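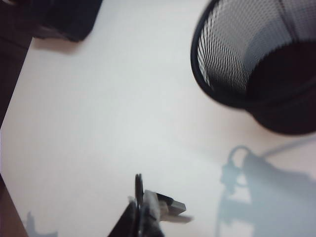

Moleck Desk Arm Build Files Released by Wamville Workshop

WAMVILLE, June 14, 2020 — The Wamville shared workshop has released the full build files for Moleck, a desk-mounted robot arm with a two-finger gripper and a small camera at the wrist. The release covers printed part files, the wiring plan, the control software and a 47-page assembly guide. All of it may be copied, changed and built for personal or classroom use at no charge.

Moleck was designed by workshop members Gintarė Ozoliņš and Sarmīte Kazlauskienė as an arm that can be built with hand tools, a soldering iron and one mid-size 3D printer. The parts list comes to 215 items, counting fasteners. No machined parts are required. The base clamps to the edge of a desk or table and can be removed without leaving holes.

"We wanted a build that fits on the furniture people already have," said Ozoliņš. "An ordinary desk is a harder test than a bench with a grid on it. There is glare, there are shadows, and the arm throws a shadow of its own that moves when it moves."

Wrist camera and desk trials

The main change from the earlier Vuvik prototype is the position of the camera. On Vuvik the camera stood on a separate post and had to be aligned again each time the base was moved. On Moleck it rides at the wrist, so the view travels with the gripper and the fingertips stay in the picture. The calibration routine uses the fingertips as a fixed reference.

Trials for the release were run in May on a light-colored tabletop. Each run was started by hand, and the arm was given one small object to find and a container to put it in. The team logged 1277 runs, of which 916 ended with the object in the container. The remaining runs are included in the log with a short note on the type of fault. The most common entries are a grasp that closed too early and a target position that drifted while the arm was descending.

Round objects gave the most trouble. A ball gives the fingers little area to hold, and it can roll if one finger touches before the other.
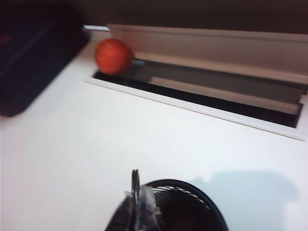 The control software handles this by slowing the last part of the approach and centering the object between the fingers before closing. The slowdown distance is set in the configuration file and can be changed without rebuilding the software. Openings and raised edges in a tabletop must be entered by hand as keep-out zones. The current version does not detect them.

Dark containers required a separate setting. With the default exposure, the software tended to read the inside of a black container and a strong shadow as the same thing. The released version takes two exposures and compares them before it marks a drop point — this adds a short pause to each run.

"The pause is annoying to watch, and we left it in," said Kazlauskienė. "Builders who use a white bin can turn it off."

Known limits

Cable routing at the wrist remains the weakest part of the design. The camera cable needs a service loop, and a loop that is too short will pull on the connector when the wrist turns to its limit. The guide gives the loop length and shows two ways to tie it down. A revised wrist cover is in progress under the working name Mudgway and will be released as a separate part file.

Support

Questions about printed parts and assembly are handled by Maarja Rätsep. Software reports go to Sigita Krūmiņa and should include the run log and the configuration file. The files and the trial log are available at the workshop front desk in Wamville and from the workshop's download page.

Press contact: Maarja Mägi, Wamville shared workshop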